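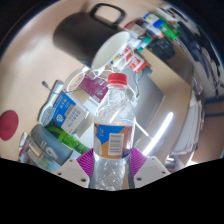 Bottle in the grip, desk cluttered around it. The view is from the hand-held gripper at Misura's open day in October.

The door sticks. You push, it gives, and then you're standing in a hallway with a coat rack and a smell of burnt coffee, and someone is already handing you a gripper.

That was my welcome to Misura. Two floors above a tile showroom, open to visitors once a year, and the once a year was last month. I got there at 10 a.m. with a notebook and half a bagel. Put the bagel down. Never saw it again.

The thing they hand you is lighter than it looks. Two fingers, pads a loud magenta purple, ridged like a comb. A camera rides along with it and sees what the fingers see, in a big round bulging picture. You squeeze, the fingers close. You let go, they open. No robot attached. The robot comes later, when it gets to learn from what you did.

"Everyone grabs too hard," says Azadeh Amini, who runs the collection side. "First ten minutes, everyone. Then you stop thinking about it and you get good."

I grabbed too hard. Paper cup, RIP.

The task of the day was desks. Not clean ones. Misura wants mess, and the desk I worked on had it: mug, cables in loops, a laptop or flat panel, little packages shoved up against each other. Plastic bottle with a red cap. Pick up the bottle, move it, put it back somewhere else, do it again. A recording runs the whole time. One pick, one put-down, that's an episode.

The tally on the hallway whiteboard said 2485 when I walked in. By closing it said 2588. Some of those are mine, and Amini was polite about them.

Why bottles? Because clear plastic is miserable, apparently. A camera looks at it and gets highlights, and bits of whatever is behind, all bent out of shape. The label helps. Take the label off and things get ugly fast, says Přemysl Slanina, the engineer who trains the models and who spent most of the morning on the floor looking for a dropped screw.

He got up for the demo at 11. The arm lives in the back room, bolted to a steel bench, and it is called Wallum. No one could tell me why. It wears the same type of fingers the visitors had been carrying around, so what people do by hand carries over.

First try: a shampoo bottle. Wallum came down slow, stopped, thought about it (Slanina hates when people say "thought"), closed, lifted. Applause from the kids in front.

Second try, same bottle, turned a little. Missed by a finger's width and pinched air. Bigger applause.

"That one I want," Slanina said, typing with one hand. "The misses are worth more to me."

He keeps a test set of 100 pickups, same objects in the same spots, and runs it every time the model changes. He wouldnt give me the score. Better than spring, he said. I asked again on the stairs and got the same answer.

Money, briefly. The lab lives on one contract with Ivasby, a packing company that wants mixed crates sorted without rebuilding its lines. A second, smaller deal with Mirzaei covers kitchens. Eleven people on staff. Amini would like more. Amini would also like a better elevator, having carried the bench up with three other people and strong opinions.

Most of the crowd skipped the talk in the front room, which was a shame, it was short and had good slides. They wanted the grippers. There was a line by noon. A retired dental nurse turned out to be scary good, no bumps, no drops, never knocked a thing on a desk where I'd flattened half of it. Slanina watched her for a while and asked if she was free Thursdays. She said she'd think about it.

My last go, early afternoon. Bottle again. Came in from the front, low, closed the pads gently this time. Held it there over the clutter, feeling pretty pleased with myself.

"Good," said Amini. "Now put it down without hitting the mug."

The next open day is planned for the same month next year. Sign-up is by email, closed shoes please, and groups bigger then six should call first.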